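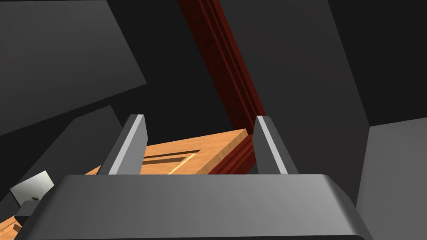

4.2 Question wording and the undecided

The two waves of the merger survey asked voters in Falholm and Homberg whether the towns should form one municipality. In the first wave the question was put the way the Falholm council had drafted it: "Do you agree that Falholm and Homberg should become a single municipality?" In the second wave we dropped "Do you agree" and offered both positions in the same sentence. Everything else was kept as it was, including the order of the background questions and the hours when calls were made.

Across both waves 2,411 people completed the interview. Halima Akpan and Efe Olaniyan coded the open answers separately, and their disagreements were settled by going back to the written notes. Interviews that stopped before the merger question were left out of the analysis.

Under the council's wording, almost 44 percent of respondents supported the merger. Support was lower under the balanced wording. Opposition hardly moved. The people who left the "yes" column went mainly to "don't know," and most of them had told us earlier in the call that they had heard little or nothing about the plan.

This matters for how the results were reported. Local coverage of the first wave removed the undecided and gave the remainder as a straight split. That is a common way to present a referendum poll, but it treats undecided voters as if they would divide like everyone else or stay home. Our follow-up answers give no support for either assumption. Many of the undecided said they were certain to vote, and when pressed they leaned against the merger more often than for it.

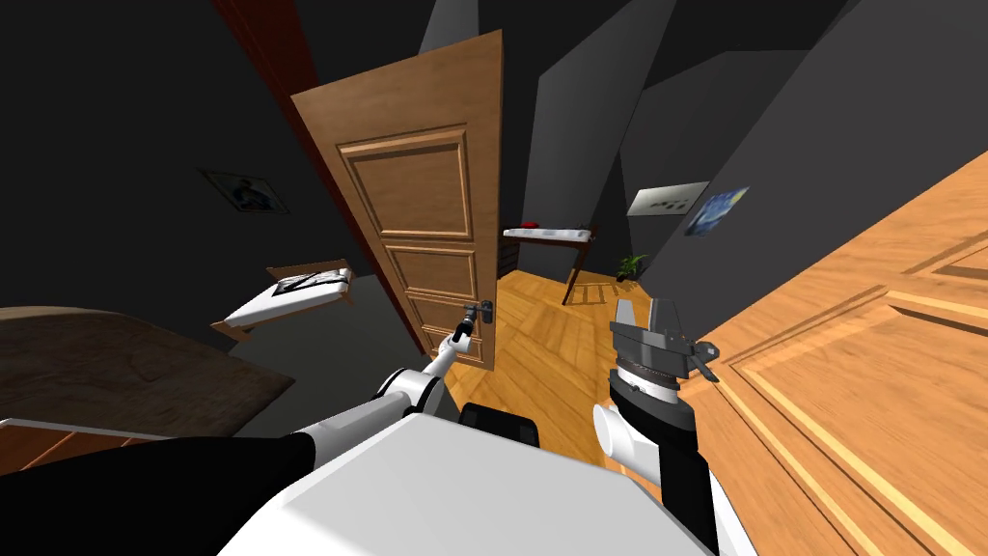
HOMBERG, August

The Homberg interviews need separate comment. The town is the smaller of the two, and its voters were asked about the merger after the council published its draft budget. Several respondents brought up the budget before the interviewer reached any question on money. We can't separate the effect of the wording from the effect of the budget with full confidence in this part of the sample.

What we can do is compare people who said they had read or heard about the budget with people who said they had not. In both groups the balanced wording produced more "don't know" answers. The change was larger among those who had not heard about the budget. This is in line with earlier work on agree/disagree questions, which finds that people with weak views are more likely to go along with the statement read to them.

Interviewers were also asked to note any request for the question to be repeated. Such requests were more common under the balanced wording, which is longer. Chiamaka Okoro, who supervised the Homberg calls, listened to a set of 15 recordings where the question had been repeated and found

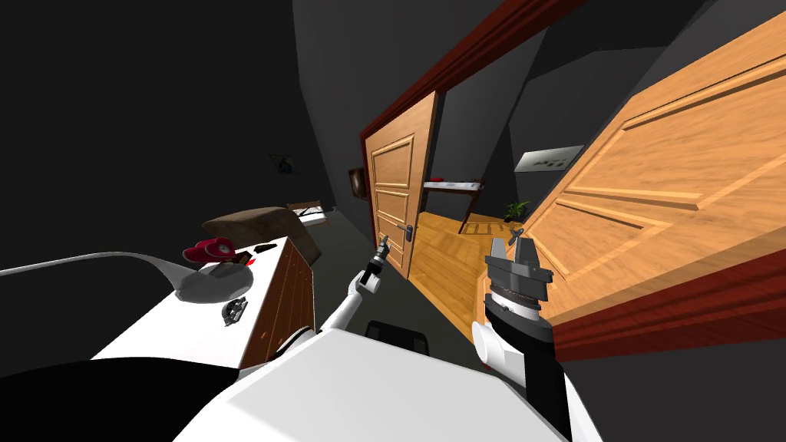 that the second reading matched the script in all of them. We therefore don't think that interviewers were softening or shortening the question on the repeat.

A further point concerns the tax question. Respondents in Falholm who expected their property tax to rise were the firmest opponents under either wording. Their answers barely changed between waves. The same was true of Homberg respondents who expected to lose their own town hall. Wording seems to have little effect where people can name a specific cost to themselves, and more where the merger is still a general idea.

We also looked at whether the name of the new municipality played a part. Some respondents had been told it would be called Altholm, and a few objected to the name alone. There were too few of them to affect the results, and we haven't reported them as a group.

Figure 2. Rendered view of a two-fingered gripper, with both fingers upright.

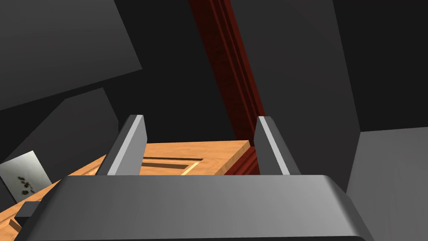
Last updated: 19/08/2025

Weights were calculated separately for each town, using age, sex and housing tenure. Tâm Doãn repeated the main comparison without weights and reached the same conclusion. Voters living outside the two towns at the time of the survey were not reached, and the sample says nothing about how they would vote.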